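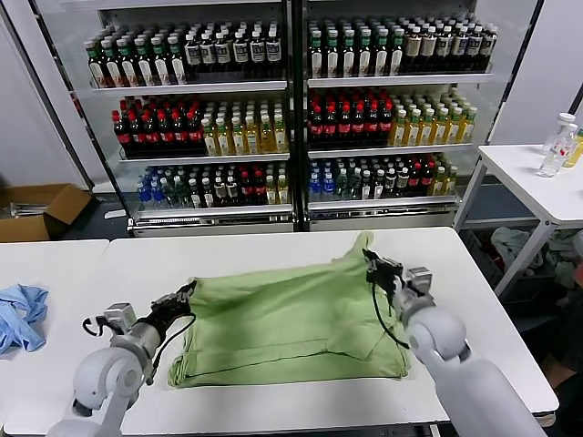
A light green garment on a white table.

Wrinkle resistance is the ability of a fabric to avoid creasing in use, or to lose its creases without ironing. Garments sold on this basis are labeled "wrinkle-free," "non-iron," "easy care," "no-iron" or "travel ready." These terms overlap, are used differently from one seller to the next, and often tell the buyer less than the fiber content printed on the same label. No fabric in ordinary clothing is free of wrinkles under all conditions, and the stronger claims made for treated cotton should be read with that in mind.

Causes of wrinkling

Cotton, linen and rayon are made mostly of cellulose. The long chains in cellulose are held to one another by weak hydrogen bonds, which break under moisture, heat or pressure and form again once the cloth dries or cools. If the cloth is bent when they form again, the bend stays. This is why a cotton shirt left in a heap in the dryer comes out creased, and also why a hot iron and a little steam can take the creases out.

Polyester and nylon absorb little water and hold their shape well at room temperature. They do wrinkle, mainly when they are heated and then cooled while crushed, and creases set that way can be harder to remove than those in cotton. Wool recovers well because its fibers are naturally crimped and springy. Silk falls somewhere in between, though sellers of silk travel clothing tend to place it higher.

Construction matters as well. The looped structure of a jersey knit lets the yarns shift and return, so a cotton T-shirt generally looks less creased than a woven cotton shirt treated the same way. Tightly twisted yarns, heavier cloth and textured weaves either resist creasing or hide it. A seersucker shirt is no smoother at the end of the day than a plain one. It was never smooth to begin with.
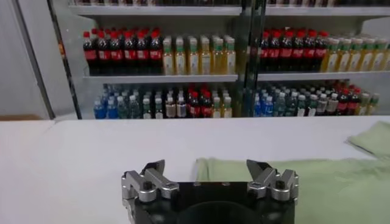

Light green cloth lying on a white table, with slight wrinkling.

Chemical finishes

Most non-iron cotton is made by treating the cloth with a resin that links neighboring cellulose chains together. With the chains tied in place, the cloth tends to spring back to the shape it had when the finish was cured. The resins in widest use have been based on formaldehyde. Later low-formaldehyde versions release much less of it, and formaldehyde-free finishes based on compounds such as polycarboxylic acids also exist, generally at higher cost or with weaker results.

The treatment has a price that advertising seldom mentions. Linked fibers are more brittle, so treated cotton loses tensile and tear strength and wears sooner at collars, cuffs and folds. It can feel stiffer and take up less moisture. Makers offset this with softeners, which wash out in part. A shirt that feels good in the store may owe some of that feel to a coating that will not be there a year later.

Formaldehyde in clothing can cause contact dermatitis in people who are sensitive to it. Washing new garments before wearing them lowers the amount of free formaldehyde. The word "wrinkle-free" on a label does not say which finish was used.

Testing and labeling

Laboratories measure wrinkle recovery by creasing a small strip of cloth under a fixed weight and reading the angle to which it opens after release. Smoothness after washing is judged by eye, with a trained observer comparing the sample to a set of molded replicas under controlled light. Both methods are useful for comparing one cloth with another. Neither says much about the back of a shirt after a long drive.

The writer Godelieve Claeys has argued that the visual grading system was a reasonable factory tool that became a poor sales pitch. In her survey of mail-order shirt listings, she reviewed 1036 product descriptions and found that only 6 named a test method at all. The survey covered listings in English only, and she did not buy or wash the garments, so it is evidence about advertising and says nothing direct about performance.

Murray Friesen, a former finisher at the Sawatzky mill, has disputed part of her account. He holds that mills routinely supplied grades to their customers and that retailers dropped them. The two positions are compatible, and from the buyer's side the result is the same.

Home methods

Advice on preventing wrinkles at home is plentiful and thinly supported. Removing clothes from the dryer promptly and not overloading it both follow from how creases form. Liquid fabric softener can make creases look less sharp by letting the yarns slide, but it also reduces the absorbency of towels. Spray "wrinkle releasers" are largely water with a softening agent, and plain water followed by a firm tug at the hem does much of the same work on light knits.

Claims for packing methods are weaker still. Rolling is widely said to beat folding. It does replace a few sharp creases with many soft ones, which suits T-shirts, but a woven shirt rolled under pressure will crease across its whole width. Tissue paper between layers helps because it widens the bend. Dryer balls, including those sold by Skudano with a promise to cut ironing by half, have no obvious way of doing so beyond keeping the load moving.
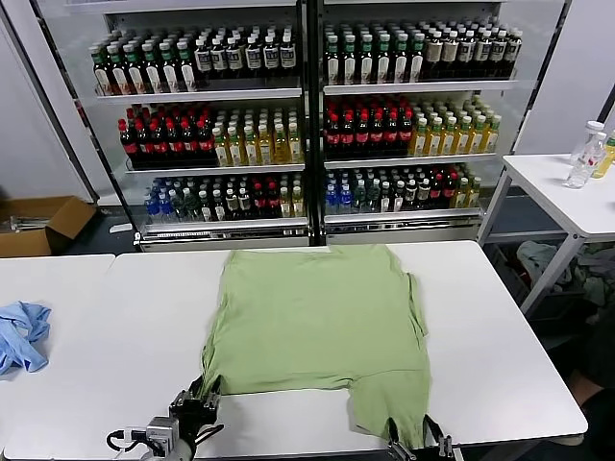

A T-shirt spread out with shallow creases across the fabric.

Flattening a knit shirt by hand while it is still slightly damp remains one of the cheaper methods. The results vary with the fabric, and a shirt that has twisted along its side seams will not lie square no matter how it is smoothed.

See also

Durable press
Ironing
Mercerization
Sanforization
Seersucker

Page last edited 2026-02-15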